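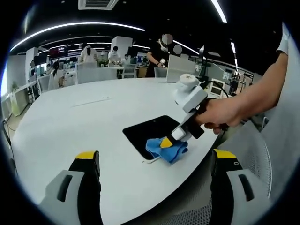

Clandine hand-held gripper kit, long-term review

Price as tested: $3000 for the two-gripper kit
Made by: Grurkden
Used for: recording table tasks for imitation learning

We have had the Clandine kit at our Rarkilville office for six weeks. Renji Nakajima and I used it to record cloth handling: pick up a cloth, wipe a flat surface, put it down, pull it straight. The recordings train a policy that will later run on an arm. I had used two other hand-held kits before and didn't like either of them much, so I was in no hurry to buy a third.

The idea is the same as in the other kits. You hold the gripper by the handle, do the job yourself, and a wide-angle camera looks out past the fingers while you work. Each take is saved as one episode. The software then works out where the gripper was and how far the fingers were open.

Setup

The first gripper was recording in under an hour. The second took most of an afternoon because the clock sync failed until we updated both units. The manual puts the update at the back, after the section on cleaning. Do it first.

Calibration is a printed board and a short routine where you move the gripper slowly over it. It has to be repeated if the camera mount gets knocked. Ours got knocked twice.

In the hand

The grip is comfortable for a session of 30 or 40 takes. After that my wrist notices the weight, most of which sits up high with the camera. Renji has smaller hands and found the trigger a long reach. Grurkden offers one handle size only.

The cable is my main complaint. It is stiff and comes out of the back, so on a wiping motion you feel it pull when you reach across the table. We ended up running it over the forearm with a strap. A battery version would be worth more money to me.

The fingertips are good. Cloth is hard for grippers because a thin layer slides out as you lift, and these tips hold one layer if you press down a little before closing. The yellow color also helps when you go back through footage, as the tips are easy to find against a dark background or a white table.
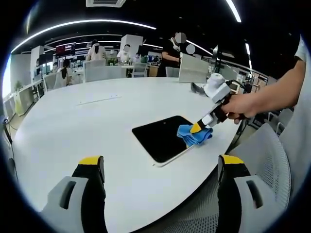 Do you need a robot before you can start recording?

You can record everything with the kit alone. The arm only comes in when you want to run the trained policy, and it should carry the same fingers and the same camera position as the hand-held unit.

Data quality

We recorded 400 episodes of one wiping task and kept 388. Most of the rejected takes were lost tracking, and the rest were our own mistakes, such as starting to move before the recording had begun. With the last kit I used, we threw away far more than that.

Tracking is weakest over plain, glossy surfaces. A large white table gives the software very little to hold on to, and it relies on whatever is in the room behind. Turning so that the camera faced desks and shelves helped more than any setting did. Bright reflections from ceiling lights on a dark screen didn't bother the position tracking, but they did confuse the automatic cloth labels, and we turned those off.

The fisheye view takes in a lot of the room. If people work nearby they will be in your data. The software has a face blur option, which is off by default. Turn it on and tell your coworkers.

Software

The recorder is simple and didn't crash. The review tool is slower than it should be. It loads every clip in full before it lets you mark it good or bad, and there is no shortcut key for delete. Gholamreza Mohammadi on our training side wrote a short script to get around it. He had no trouble with the export format, and the time stamps lined up between the two grippers once the update was on.

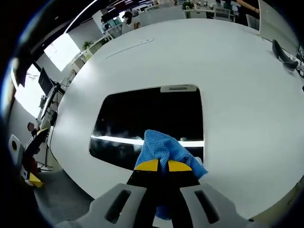 Blue cloth pinched between the yellow fingertips, over the white table.

Spares and support

One finger pad started to peel in week four. Grurkden doesn't sell single pads, but Rusnák carries a compatible set and it fit without trimming. Support answered my email about the clock sync the next morning with the right fix.

Good: fingertips, tracking in a furnished room, export.
Bad: stiff cable, one handle size, slow review tool, pads only sold with a full finger.

I would buy it again for cloth and other light table work. For anything with long reaches, try the cable at your own table before you order.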